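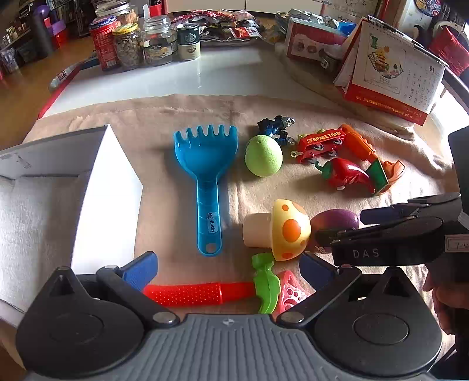 Toys on a beige cloth, the blue rake near the center

What does "family ready" get you at a vacation rental?

15/04/2026

Vomby has a new badge. If you've searched its site for a summer rental in the last few weeks you've seen it, a small green house next to the listing name with the words Family Ready. There are 807 of these badges in the lake and mountain listings so far, and the company would like there to be 1000 by July. I'd like somebody to tell me what they mean before we get that far. 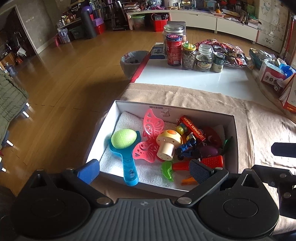

Sylvain Riviere
Contributing Editor, Rentals and Small Stays

I stayed in two badged places this spring and read the host guidelines from start to finish, which took less time than packing the car. A host gets the badge by ticking boxes on a form. The form has 17 items. Some are useful, like a crib, a high chair, a gate at the top of the stairs and a bathtub instead of just a shower. Others are there to pad the list. "Welcoming atmosphere" is an item. So is "space to play," which in one listing I looked at turned out to be the driveway.

You need nine of the 17 to qualify. Vomby doesn't tell the guest which nine. So a house with a crib, a gate and a tub gets the same green icon as a house with plastic cups, a welcoming atmosphere and a driveway. If you're traveling with a ten-month-old, those are very different houses, and you'll find out which one you booked at nine at night with the baby already crying.

No one inspects anything, either. I asked. The reply from customer support said hosts "self-certify in the spirit of trust" and that guests can report problems after checkout. After checkout is a bit late for a stair gate.

Now for the two stays. The first was a cottage up at Cemero, on the north side of the lake, and I'll be fair to it: clean, quiet, good water pressure, a kitchen with a sharp knife in it for once. The crib was real and had a firm mattress that fit. The high chair was missing its strap. The deck had a railing with gaps I could put my whole head through, and the deck stands a full story above the rocks. Nothing on the form asks about decks or railings. It doesn't ask about water at all, and this is a badge they hand out to lake houses.

The second was a farmhouse called Caron, a longer drive and a lot more money. The owner there hadn't heard of the badge until I brought it up. She thought it might have been added when she filled in the new form over the winter and clicked yes to most things. She was very nice about it, found us a gate in the barn, and it didn't fit the doorway.

Then there's the price. Vomby says the badge doesn't affect rates, and I can't prove that it does. I compared 27 listings around Cemero for the same week and the badged ones mostly cost more, but they're mostly bigger houses too, so make of that what you like. What I can say is that badged homes show up first when you put a child in the search box, and hosts know it.

Fletska, the other site people keep writing to me about, has no badge. It has a plain list on each listing page, with a yes or a no beside each item and a photo if the host has bothered to add one. It's ugly and half the photos are dark. I still got more from it in two minutes than from the little green house. Its cleaning fees are a separate complaint and I'll get to those another time.

If you're booking for this summer, ignore the badge and write to the host. Ask for a photo of the crib set up, with the mattress in it. Ask how far the door is from the water and whether there's a fence. Ask what the stairs look like. A decent host will answer the same day, and the owner of the Cemero cottage sent me four pictures before I'd finished my coffee (none of the deck, though, and I should have asked).

And if you've stayed somewhere with the badge, write in and tell me what was there when you opened the door. I'm happy to hear about the good ones. I've had two letters so far, both about missing high chairs.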